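Sturadon Robotics Club > Student builds > Bin picking, paper liner

fsarantis
11 May 2026
Block task from the December spec, bin lined with kraft paper. We logged 177 attempts with the wrist camera. Most failures are depth errors at the paper ridges. The planner treats a fold as a graspable edge and closes on it. 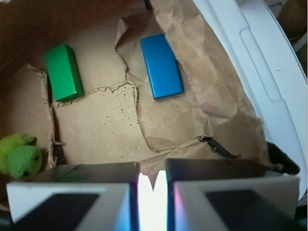 Wrist view, green and blue blocks on the liner, gripper at bottom.

Has anyone filtered this in software? I'd like to keep the paper.

holtov_b
Pull the paper. Flat bin floor, plane fit, done. You are spending compute on a liner.

miyuki_m
Disagree. The spec says deformable floor, so a plane fit scores zero on section 2. Segment by saturation first - painted blocks separate from tan paper easily - then run depth only inside the mask.

holtov_b
Saturation also passes the plush on the left. It's lime green.

miyuki_m
Then gate on hue and check for straight edges. We trained on 1,191 crops at 32 px and the plush was rarely a problem.

fsarantis
Will try the mask first. Blue is the one I expect trouble with, it's lying on a raised part.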